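Posting a thread on the grasping result we've been sitting on since September. Short version: we changed how we pick which demonstrations to keep, and the policy got better with less data.

The setup is a tabletop pick-and-place task with produce and dishes. One arm, one gripper, fixed camera. A language instruction says what goes where. We call the method Reretti. Desville is the benchmark we built to test it.

We started with 500 teleoperated demonstrations. Every one of them was marked a success by the operator. Training on the full set gave us a policy that reached for the correct object most of the time and then hesitated. It would hover, close the gripper early, open it, and try again.

We went back through the recordings and found the same hesitation in the demos. Operators slow down just before contact, sometimes stop completely, then nudge the arm sideways. The policy had copied that. It had no way to tell a useful pause from a person thinking.

Our first fix was to cut out every step where the arm was still. That made things worse. Some pauses matter. The gripper needs time to close, and if you delete those steps the arm starts lifting before it has hold of anything.

What Reretti does is score each pause by what comes after it. If the motion after a pause continues in the direction the arm was already going, the pause gets shortened. If the gripper state changes during the pause, it stays at full length. If the arm backs up after the pause, the whole approach gets a lower weight in training.

There is no extra labeling. The scores come from joint positions and gripper state, both of which are logged anyway. Scoring the full set takes 12 minutes on a desktop machine.

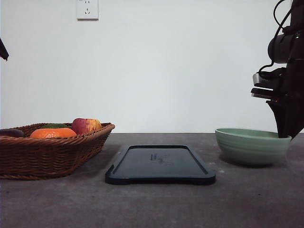

Lamunport Robotics Group replied to ask whether the gain is only from smoother data, and whether a plain low-pass filter on the actions would do the same thing.

Fair question, and we ran it. Filtering the actions made the arm look smoother, but the early gripper closing stayed. It also blurred the moment of contact on rounded objects, and grasps on fruit got worse. We'll put that comparison in the appendix.

Bowls are the hardest part of Desville. A piece of fruit can be approached from a lot of angles. A bowl that has to be moved needs one finger inside the rim and one outside, and the gap for error is small. Most of the backing up in our operator data comes from rim grasps.

So the low-weight rule hits bowls more than anything else, and we were worried we'd throw away too much. To check, we trained a version that kept every bowl demo at full weight. It did worse on bowls. The hesitant approaches were doing harm even where data was scarce.

Test protocol: 60 trials per policy, objects moved between trials, same instructions in the same order for each policy. A trial counts as failed if the gripper closes on nothing, even if the retry works. Other people count retries as successes, so please don't compare our numbers directly with theirs.

What we don't know yet: whether this carries over to a second arm. All the demos were collected on one robot with a small group of operators at our Fajardo lab. Hesitation might look different on other hardware, especially if the controller has more lag.

It also does nothing for mistakes in understanding the instruction. If the policy goes for the wrong item, it now goes for it faster and with more confidence. We saw this in 6 trials. That needs a separate fix on the language side.

One practical note for anyone trying it. Check your logging rate first. Our early logs dropped steps when the disk was busy, and the gaps looked like sudden jumps in position. The scorer read them as operators changing their minds. We lost most of a week to that.

Code for the scorer is being cleaned up now. The demos will take longer because the files are large and we still have to redo some of the instruction text. I'll add the link to this thread when the first part is up.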